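24 March 2019

Lathe, continued. The shop is quiet on a Sunday, so I could listen to the machine without the compressor.

State at the start: the Loro has its new headstock bearings, the motor is back on its plate, the belt is still the old one. Complaint is the same as in November, a hum that becomes a rattle on the highest pulley step and leaves a pattern on the wood. On a bowl you can feel it with the nail, like a very fine thread.

First I took the belt off and ran the motor alone. Smooth. I put my hand on the plate and felt only the usual small tremble. So the motor is not guilty, or not the main guilty one.

Then I looked at the belt. It has a flat place where it was sitting on the small pulley all winter, and on the inner side there are cracks when I bend it back. I should have seen them before. I marked the flat place with chalk and turned the spindle by hand, and each time the chalk came to the small pulley the spindle made a little jump. It is easy to feel if you turn slowly.

The new belt is Prastel, from the Güneş shop. It is the same width as the old one but stiffer, and the first hour it smells. I set the tension in the way Volkan showed me, thumb in the middle of the long side, and stopped when it gave the thickness of a pencil. Too tight is bad for the new bearings. I must not be greedy there.

Speeds with the Statitach, reflective tape on the faceplate, nothing mounted:
fourth step, 2452 rpm
fifth step, 3374 rpm
I did not measure the three lower steps today. The tape fell off and I had no more of it.

The plate on the door of the headstock gives other values for both steps, but the plate belongs to the original motor and this is already the second one, so I don't compare. I wrote our two values on masking tape and stuck it over the old ones. Please leave it there until somebody makes a better label.

Fourth step is now good. I turned a piece of pear between centers, 30 mm in diameter, and the surface came from the skew almost ready, without the thread pattern. Fifth step is better than before, but there is still a rattle when the tool is not touching. When the tool touches, it goes away. That means something is loose in the axial direction, I think. I tightened the preload nut a quarter turn and the sound became lower, then I became afraid and turned it back by half of that. 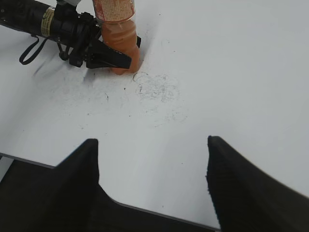 Saadet Dursun read my notes up to this point and does not agree about the nut. She thinks the preload was correct from the beginning and the rattle is the key in the pulley. On her own lathe it made the same sound, she says, and it also disappeared under load, and she lost a whole set of bearings by tightening the wrong thing. Her advice is to take the pulley off, look at the sides of the key, and only after that touch the nut.

I took the pulley off. The set screw came out with difficulty, the hex is nearly round, it needs a new one (M6, short, with cup point). The key is shiny on one side and dull on the other. With the pulley pushed on by hand I can rock it, only a little, but there is a click. So Saadet is probably right and I write it here with respect.

I have no key steel of this size. For the test I put a strip of brass shim beside the key, and ran the fifth step for 2 minutes with the guard down. No rattle. I don't leave it like this, brass will be eaten in a week. I took the shim out again, and the belt is hanging on the hook behind the door.

The preload nut is now an eighth of a turn tighter than where I found it this morning. There is a line in red pencil on the spindle for the old position. I did not decide yet if I go back. After the new key is in, I will run the fourth step and feel how warm the headstock gets on the left side, then decide.

Other small things. The tool rest has a notch near the right end and the gouge catches in it each time – file it flat, five minutes of work that I am postponing since the autumn. The banjo handle is loose again. Volkan Özkan has borrowed the live center and I used the dead one with wax for the pear, it made a dark ring on the end but this part is cut off anyway.

To buy: key steel, M6 set screws, reflective tape, wax.

The other half of the pear is under the bench, ends painted. It is still heavy, don't turn it yet.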